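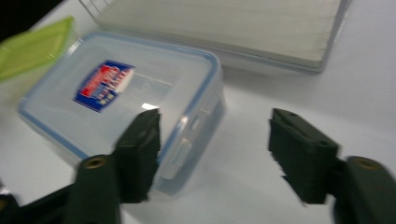
Henance hand gripper kit - worth the money? (page 1 of 1)

Posted in: Kits and Reviews

mudroom_dave
January 1, 2020
Okay so I've had the Henance kit for a few weeks now and I promised a couple of you I'd write it up. Short version, I like it, with some grumbling. It's the hand-held one, two fingers, camera on board, you squeeze and record yourself picking stuff up and then the recordings go to train your arm. I paid $367 with shipping, which is the version where you print the plastic yourself. The assembled one is $400, and if I were doing it over I'd just pay the difference and get my weekend back!!

I've been doing kitchen stuff on the white table, food containers mostly. The clear one with the light blue rim on the lid is my main test piece right now. Clear plastic is a pain for everything I own, so I figured if the kit could give me decent footage of that, the rest would be easy. Fingers are open in most of my approach shots and I come in from the long side.

Likes: light, the pads grip better than I thought they would, the brass inserts mean I can swap fingers without chewing up the plastic. Gripes: the manual is bad. Like, really bad. Step 5 has you tighten something you don't get to install until step 6.

tinlizzy88
Is that the dark green one? I thought Henance only shipped the files for black.

mudroom_dave
They ship files, you pick your own filament. I had dark green on the shelf.

CQudah
Carla Qudah here, I run the little parts shop on the Ultbridge list so some of you know me. I've built two of these for customers and I'm going to be the grump. Look at how smeared the fingers are in that shot. You get a bit of blur on a label, fine, you can live with that, but when the gripper itself is blurry you're handing your model mush right where it matters most. I had the same complaint on both builds. For that price I want a better camera or at least a way to lock the exposure.

mudroom_dave
Fair, but I was moving fast there and my lights are nothing special. I slow down for the real runs and it gets a lot better.

CQudah
You shouldn't have to slow down though? The whole pitch is that you move like a person.

pnwgarage
I'm with Carla on the camera and with Dave on everything else, haha. My first kit was a Titetti and the fingers on that thing were flat and slick, no texture at all. Dropped every jar I owned. The ridges on the Henance pads are a huge step up if you print them in something soft. What did you use for the pads, Dave? I did the first set in plain PLA like a dope and they slid right off anything with a lid.

mudroom_dave
TPU for the pads, PETG for the mounting blocks. I tried to do the whole finger in TPU and it flopped around like a noodle.

tinlizzy88
How are you grabbing the container, by the lid or the body? Asking because I've got the kind with the locking tab and my recordings are a mess. Half the time I catch the tab with a finger and pop it.

mudroom_dave
By the body, across the short way. I try to stay clear of the clip. I threw out maybe a whole evening of takes early on from doing just what you're describing, so don't feel bad. Also turn the container at an angle sometimes! I had mine lined up square for the first batch and then the arm was lost the second anything was crooked.

jogi_fan
Has anyone compared it with the Jõgi? I know, I know, look at my user name. But the Jõgi comes assembled, has a wider opening and the camera mount doesn't wobble. I went from a Henance to that in November and haven't looked back.

pnwgarage
The Jõgi is nice but you can't print spare fingers for it. I break a finger every other week. I'd be broke.

jogi_fan
I've never broken one. What are you doing to them??

pnwgarage
Cast iron, mostly.

CQudah
Spare parts is the one place I'll give Henance full credit. The files are good, the inserts go in clean if you keep the iron straight, and I've never had one pull out. My beef is only the camera and that manual. If they fixed those I'd stock it.

tinlizzy88
What about clutter in the background, do you clear everything off or leave it? I've read both.

mudroom_dave
I leave some. There's a big flat board lying behind the container in that one and something lime green off to the left. Early on I wiped the table bare every time and the results were worse when I tried it in a normal kitchen. But that's just me with one arm and one table, so take it for what it is.

jogi_fan
I do bare table first, then add junk once the basic grab works. Otherwise I can't tell what's going wrong.

mudroom_dave
That makes sense too. I'm too impatient for that.

tinlizzy88
Alright, I think I'm getting the assembled one. Dave, did yours come with the short USB cable or the long one? The store page says both in different places.

mudroom_dave
Short. Way too short. Order a long one at the same time.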